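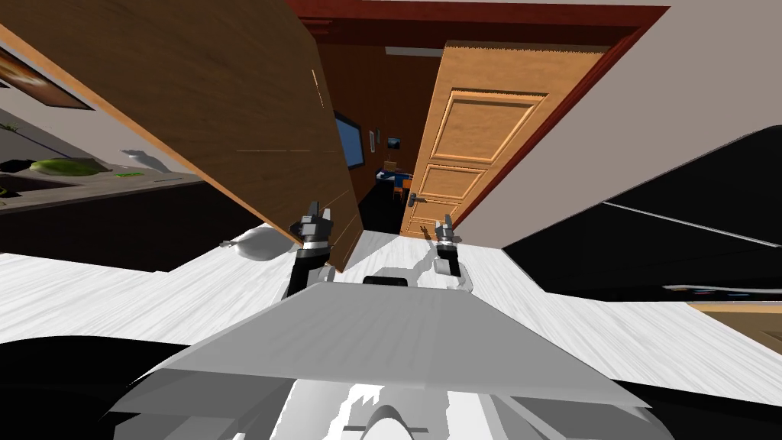 Courses > Work and Technology > Handouts

Home Schedule Readings Contact
Search this site

Lecture 2. Automation at the workplace: the case Oluvia

Oluvia makes cleaning and kitchen service for offices. Before the robots, the workers did all the tasks by hand. Now the robot takes a part of it, for example to open the cabinets and to clear the countertop.

What changes for the people:
- The worker goes less to the kitchen and more to the screen.
- New words must be learned, and the older workers ask for more training time.
- In September the staff wrote 1,013 notes on the robot. Many were complaints on cabinet doors left open.

For discussion: who should answer for a mistake, the worker on shift or the firm?

Read the Minex case before next class.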